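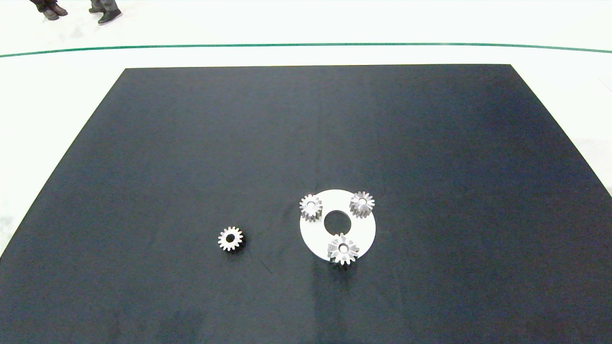

Dark mat, white floor.

Saturday, late

Played Trullow for most of the day. I had planned on one session after breakfast and a second one in the evening, but the first one ran into lunch and I never properly stopped.

I'm in the second region now, the marsh country past Plarnbridge. The first region took me most of August because I kept clearing side jobs. The marsh is slower. You can't ride through most of it, so you walk or take the flat boats, and the boats only go where there are posts. I spent an hour trying to reach a tower by land before I noticed a post on the north side of it.

Finished the toll quest. I had let the bridge keepers keep their fee the first time they asked, and it looks like that choice carries over, because they let me cross free today and the other faction in town won't sell to me. That hurts a bit. They had the only good lamp oil. I have 749 coins left after repairs and the next armor upgrade is 4,000, so I'm not getting it any time soon. Fishing pays badly. Selling pelts pays better but the bag fills up after 2 trips and then it's the long walk back to the stable.

Died four times at the quarry. The archers on the upper ledge see you from much too far away. On the fifth try I went in at night from the drain and got through without a fight, picked up the map piece and left. There was a locked chest behind the winch that I couldn't open. I wrote it down so I remember to go back when I have the better picks.

The game crashed once, in the middle of the afternoon, coming out of the inventory screen. Lost maybe ten minutes. It saves when you sleep and when you enter a town, and I had done neither. I turned the shadows down one step after that and it ran fine the rest of the day.

I still like the first region better to look at. The hills had more going on, and you could see the next place you wanted to go from the last one. In the marsh everything is the same height and I open the map every couple of minutes. The music is better here though. There's a slow tune with a low horn that plays when it rains, and I left the character standing under a roof for a while so I could hear the whole thing.

Bought nothing in the sale. I looked at Polatum again and read the reviews, and most people say the driving is good and the missions repeat. I have enough to play. It can stay on the list.

Ate soup at the desk. Wrist is sore from the boat steering, so I switched to the controller after dinner and should have done that earlier.

Tomorrow: laundry, groceries, then the second lighthouse. Look up whether the oil seller ever comes around again or if I have to buy from the coast now.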